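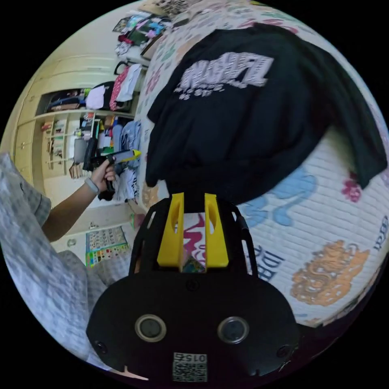 Folding on the bed is how I have always done it, and I know there are people who will tell you a table is better, and they may be right, but I don't have a table that size and I suspect a lot of you don't either. The bed is big, it's at the end of the hall where the laundry ends up anyway, and you can spread a T-shirt out all the way with the sleeves going where they like. It's hard to see what you're doing with a shirt that's still in a heap. With the black one laid across the white bedding like that you can see the wrinkles that are in it, and which way the sleeve is lying, and where the lettering on the chest sits, and those are the three things I look at before I make the first fold.

A reader wrote in October to ask why her T-shirts look fine in the stack and terrible by the time she puts one on, and I started writing her a short answer and it got away from me. So this is the long answer. Make a cup of coffee if you like.

Before you start

Make the bed first. I mean properly, with the cover pulled up and smoothed down to the foot. I skipped this for years (I was the sort of person who shoved everything to one side and folded in the space that was left) and every fold had a lump under it. It takes two minutes and then the bed is made, so you've done two chores.

Try to get to the clothes while they're fresh from the dryer or the line. If they've been sitting in the basket since Thursday, and I'm not scolding, mine often have, give each thing one good snap in the air, holding it by the shoulders for a shirt and by the waistband for pants. You'll want to stand back from the lamp. A snap takes out more creases than you'd think, and smoothing with the flat of your hand gets most of what's left.

If something is badly creased, put a damp washcloth over the spot for a minute and then smooth it. That's for plain cotton. I wouldn't do it to anything silky, and I wouldn't do it right on top of a printed design either.

Sort by what it is and leave whose it is for later. I used to make a pile for each person in the house and go back and forth between them, and I'd be folding a sock, then a sweatshirt, then a pillowcase, and my hands never got into a rhythm. Now I do all the T-shirts, then all the pants, then the small stuff, and I deal them out to their owners at the end like a hand of cards.

The T-shirt fold I use

There are plenty of fancy ways to do it and some of them are very clever. My friend Sotiris Stamatopoulos can do the pinch-and-flip kind where you grab two spots and the whole shirt falls into a square, and I've had him teach me four separate times. Mine is slower and I can do it while thinking about dinner.

Lay the shirt face down with the neck away from you. Run your hands from the middle out to the sides, once, and then from the neck down to the hem. Bring one side in to the center, so the fold runs from the middle of the shoulder straight down to the hem, and lay the sleeve back on itself so it doesn't poke out past the edge. Do the other side to match. You should have a long strip that is the same width at the top as it is at the bottom, and if it's wider at the hem, fix it now.

Then bring the hem up toward the neck, stopping a little short of the collar, and fold in half again. For a drawer where things stand on edge, fold that in thirds instead, so it makes a neat little packet.

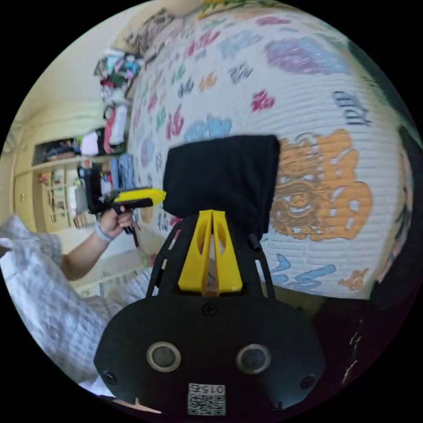 How many times you fold depends on where it's going, and I'd really urge you to go and look at the drawer before you decide. I folded a whole load once for a drawer that turned out to be an inch too shallow, and I had every one of them to do again. Fold one shirt, walk it over, and try it. If the packet sticks up above the side of the drawer, use one more fold. If it flops over the moment you let go, it wants to be a bit tighter, and you can press it gently between your palms to get the air out.

A packet that holds its shape will stand up by itself on the bed for a second or two. Very thin shirts never will, so don't fight with them. Put those between two heavier ones and let the neighbors hold them up.

Dark shirts

I get asked about black shirts more than anything else, mostly the lint. A few things that have worked in this house:

Wash them inside out and fold them right side out. People forget the second half.

Keep them out of the load with the towels. One new towel can ruin a whole wash of black cotton and you'll be picking at it for weeks.

Run the lint roller over the shirt when it's flat on the bed, before the first fold, and then over the back once it's turned. If you wait until it's on, you'll miss the shoulders every time.

If you fold on a light cover, check it for fluff first. Mine sheds a bit after it's been washed, and I give it a shake out the window before I put anything dark down on it.

Shirts with a design on the chest

Those with a big print on the front need a bit more thought. A fold that goes right through the middle of the lettering, and stays there for a season under a stack of sweatshirts, can leave a line across it. I shift the fold down an inch or so until it falls on plain cloth. Sometimes it makes the packet a little uneven and I've decided I can live with that.

The other thing is to fold them with the design on the outside where you can see it. My nephew Thodoris Deligiannis has, I believe, 26 black T-shirts, and every one of them is a different band, or a different tour of the same band. When they were folded with plain backs showing he used to pull out the lot every morning to find the right one, and then of course they went back in a wad. Now the edge that faces up has a bit of the picture on it, and he lifts out the one he wants. His mother sent me a thank-you card.

Iron around prints, or turn the shirt inside out and use a low setting. I don't iron T-shirts at all, if you want the truth, but I know some of you do. 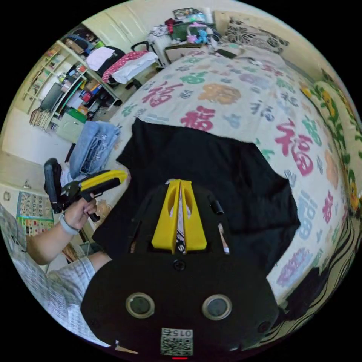
Jeans I like to get out of the way early. They're heavy and they take up half the bed when they're open, so they get folded and set along the edge, and the middle stays free for whatever needs the room. You can see how well it works with a pale pair creased up by the side of the mattress and a T-shirt opened out flat with all the space it wants. If I leave jeans till last I'm always shuffling them from one spot to another, and something that was already folded gets dragged onto the floor with them.

For the jeans themselves, button and zip them first, then lay one leg on top of the other. There's a little point of cloth that sticks out at the seat, and if you tuck that in you'll have a straight line all the way down. Fold the hems up to just below the waistband, then in half or in thirds. On an open shelf I put the folded edge facing out. It looks tidy from the doorway and you can count on pulling one pair without the rest coming along.

Jeans don't mind being stacked, by the way. I go up to six pairs and no higher, and T-shirts never go underneath them.

Where it all goes afterward

Carry things to the drawer in the same order they'll sit in. It sounds fussy, but if you pile up the shirts on the bed and then tip them in sideways you've undone half of it. I slide one hand under the stack, put the other on top, and set the whole lot in together.

Leave some slack. A drawer packed so full that you need both hands to get something out of it is going to be a mess by Sunday no matter how nicely you folded. If there's no slack to be had, take out a few things you haven't worn and put them in a bag in the closet. I don't say give them away, that's a different conversation, and I've got a sweater from my Wakemby days that I will be buried in.

For shallow drawers, a shoebox with the lid off makes a perfectly good divider. I've tried the bought ones as well, and they're pretty, but they slid around until I put a scrap of shelf liner underneath.

A few odds and ends

Socks: fold, don't ball. Lay the pair together and fold in three. The cuffs keep their stretch much longer.

Sweatshirts with hoods: do the body just as you would a T-shirt, then fold the hood down flat over the back before you bring up the hem.

Kids' shirts: let the kids do them, and keep your hands behind your back. An eight-year-old's fold is a fine fold for an eight-year-old's drawer.

If you run out of steam halfway, stack what's folded on the chair and lay the rest flat on top of each other at the foot of the bed, still open. They'll wait for you like that without getting any more wrinkled, and you can still get in under the covers at the other end – I've done it many times – as long as you don't kick.

Next time I'll get to fitted sheets, which several of you have been very patient about.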